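Cuaderno de taller — junio

Banco 2, turno de tarde

Sigo con el ruido de los equipos de la sala de lectura. Resumen para quien coja esto después de mí: tres torres de sobremesa que los usuarios describen como «un avión», mediciones mal hechas en la entrada anterior (culpa mía, micrófono apoyado en la mesa) y un lote de ventiladores Pruvitz que llegó sin hoja de datos.

16:10. Repito las mediciones con el micrófono en trípode, a 60 cm del frontal, con la ventana cerrada y el extractor del taller apagado. Dejo cada torre 30 minutos en reposo antes de anotar nada. La vez pasada empecé a medir en cuanto cargó el escritorio y las actualizaciones en segundo plano tenían el procesador ocupado, así que aquellos números no valen. Los he tachado en la hoja pero no los borro.

Torre A: el ruido es de aire, continuo, sin tono marcado. Sube y baja con la temperatura. Normal para un disipador con polvo.

Torre B: hay un zumbido grave que aparece y desaparece cada pocos segundos. Si aprieto el lateral con la mano, se va. Si suelto, vuelve. No es el ventilador, es la chapa.

Torre C: tono agudo fijo. El ventilador trasero se queda clavado en 1792 rpm haga lo que haga. La placa le está dando tensión completa. Comprobar en el firmware si esa cabecera está configurada como PWM; el ventilador es de tres hilos, así que con PWM no va a regular nunca.

16:45. Latrice Ruiz-Ortega pasa por el banco y pregunta por qué no cambiamos todos los ventiladores y terminamos antes. Porque solo hay uno que parezca culpable, y porque los Pruvitz sin hoja de datos no los monto hasta saber qué curva tienen. Le parece bien, pero quiere una respuesta para la sala antes de que empiecen los exámenes. Apuntado.

17:00. Abro los equipos. Orden que sigo, para que quede escrito: apagar, quitar cable, pulsar el botón de encendido con el cable quitado, tumbar, lateral fuera, pulsera. Los tornillos, a la bandeja imantada.
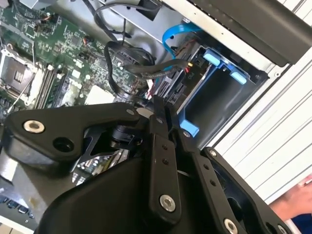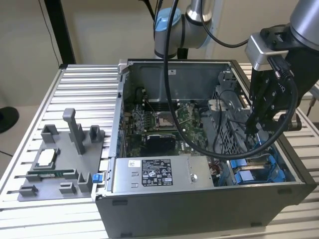
Limpieza de la A con brocha y aire, sujetando las aspas con un dedo. La otra vez dejé girar un ventilador con el compresor y el rodamiento quedó haciendo un ruidito que antes no tenía. Entre las aletas del disipador había una manta de pelusa entera, de las que salen de una pieza. Pasta térmica nueva, poca cantidad, en el centro. Montada otra vez. En reposo el ventilador de la CPU baja de vueltas de forma clara y el ruido se confunde con el de fondo del taller. No puedo dar una cifra seria por debajo de eso, el micrófono no llega.

Para la B he probado por este orden:

1. Apretar todos los tornillos del chasis. Sigue igual.
2. Desconectar el disco mecánico. El zumbido desaparece por completo.
3. Conectar el disco y dejarlo sobre espuma, fuera de la jaula. Sin zumbido.
4. Disco otra vez en la jaula, con arandelas de goma. Sin zumbido con el lateral quitado; con el lateral puesto vuelve, mucho más flojo.

O sea, el disco vibra, la jaula lo transmite y el lateral hace de altavoz. Lo intermitente lo atribuyo al batido entre el disco y el ventilador frontal, que giran a velocidades parecidas pero no iguales. Hideaki Katayama no está convencido: cree que el disco está desequilibrado y que va camino de romperse. Hemos pasado la prueba larga de autodiagnóstico y no da errores ni sectores reasignados, pero eso no le quita la razón. De todas formas propone sustituirlo por un SSD y guardar el mecánico con etiqueta. Es lo más limpio. Hay que hacer copia antes, el equipo tiene el catálogo antiguo de préstamos y no sé si alguien lo ha migrado. Preguntar a Eltutham, que llevó la instalación.

He pegado mientras tanto una tira de lámina bituminosa en la cara interior del lateral, en el centro, donde la chapa tiene más recorrido. Con los nudillos se nota mucho: antes sonaba a bandeja de horno, ahora a cartón.

18:20. Torre C. En el firmware la cabecera estaba en PWM, como pensaba. Cambiada a control por tensión, con mínimo de 12 grados entre escalón y escalón para que no esté subiendo y bajando todo el rato. El tono agudo se va en reposo. En carga vuelve, más suave. El ventilador tiene algo de holgura en el eje si lo mueves con el dedo, lo cambiaría igualmente.

Sobre los Pruvitz: he montado uno en la fuente de laboratorio, sin equipo, para sacarle la curva a mano. Arranca bien con poca tensión y no chasquea. A plena tensión hace bastante ruido de aspa. La curva está en la carpeta Giteo, con el resto. Faltan los puntos altos, me quedé sin tiempo.

Una nota sobre la hoja de medidas: la columna que pone «ruido» mezcla lecturas con ponderación A y sin ponderar. Las mías de hoy son todas con ponderación A, respuesta lenta. Por favor, quien mida que lo escriba — si no, no se pueden comparar.

Pendiente:

Copia y cambio de disco en la B.
Ventilador trasero de la C, cuando tenga la curva completa.
Pedir arandelas de goma, quedan las justas para un disco.
Devolver el trípode a la sala Nomura.
Repetir las tres medidas en la propia sala de lectura, con las torres bajo la mesa. El hueco de la mesa puede estar reforzando los graves y aquí en el banco eso no lo veo.

19:05. Cierro. La A está lista y se puede llevar. La B y la C se quedan, con cartel.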